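Leave the table bare

The kitchen table in our house cost £187 second-hand, in June, from a couple in Nollard who were moving to a flat. It seats six if two of them are children. For the first three months we owned it I hardly saw the top, and I want to argue that this is a common mistake and that most households would be better off with a table that has nothing on it between meals.

I don't mean tidy. A tidy table can still hold a fruit bowl, a candle, a runner, a pot of pens, the post in a rack and a small plant. People who write about homes like this sort of table, and the shops like it even more. The autumn catalogue from Mokholm has a section called table dressing, and by my adding up you could spend nearly £70 on one before you had put down a plate. I mean a table with the wood showing from one end to the other.

The usual case against this is that a bare table looks cold. I held that view myself. My mother's table had a cloth on it every day of my childhood, with an oilcloth over the cloth and mats over the oilcloth, and a bare one looked to me like a house where someone had just moved out. When ours arrived I bought a Thongsuk runner in dark blue and two of the Collico stacking trays, one for letters and one for everything else. Within a week the trays were full. Within a month there was a sewing box, a charger, a bag of bulbs meant for the garden and a pile of school forms, and we had started eating at one end.

Eating at one end is where the trouble shows. A family that has lost two thirds of its table sits with elbows in, and whoever comes home last eats on the sofa. We moved the heap along when we had visitors and moved it back when they left. The bulbs went in late.

What changed was dull. The runner had to be washed, the trays had to come off so that I could get the runner out, and I wiped the table down while it was clear. I had not looked at it properly since the day we carried it in.
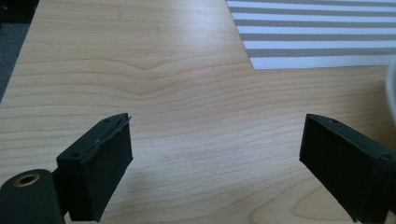
The tabletop, with the V in the grain.

It is a pale wood, somewhere between honey and beige, and the lines wander across it in long waves. At one place they dip to a soft point and the lines nearby bend to go round it. We had paid for that and covered it with a runner. I can't tell you what tree it came from. The couple in Nollard didn't know either, and I have had three confident and different answers from people who have sat at it since.

So the first part of my argument is simply that wood is already decorated. Grain is more interesting to look at over a bowl of soup than a strip of dark blue cotton, and it doesn't need ironing. My youngest says the V is a valley and drives things down it. I find I look at it when I am on the phone.

The second part is practical. A bare table takes very little time to clean, and so it gets cleaned. With the trays there I wiped round them, which left crumbs in a neat outline. It is also ready for whatever comes next. You can roll out pastry, cut out a pattern, spread the whole newspaper or do a jigsaw without first finding somewhere to put eleven other things.

The objection I take most seriously is that the things have to go somewhere. They do. A household without a hall or a spare cupboard can't just decide to have a bare table, and I get impatient with advice that assumes a utility room. We have no utility room. The post now goes in a drawer that used to hold takeaway menus and dead batteries, the school forms are on the side of the fridge, and the sewing box is under the stairs, where I grumble about fetching it. It took an evening. I won't pretend the drawer is in good order.

There is also the worry about marks. A cloth protects the surface and a bare table will pick up rings and scratches in time. I accept that. We use mats under hot dishes and put them away afterwards. If in 20 years it has a ring or two I shall mind less than I would have minded keeping it under cotton for all of that time — a table saved for later is being saved for whoever buys it from you.

The rule we keep is that whatever comes to the table leaves with the person who brought it. It is broken most days, usually by me and usually with a mug. But one mug is easy to see on a bare table, and so it gets picked up.

The runner is in the airing cupboard. The Collico trays are very good for seed packets.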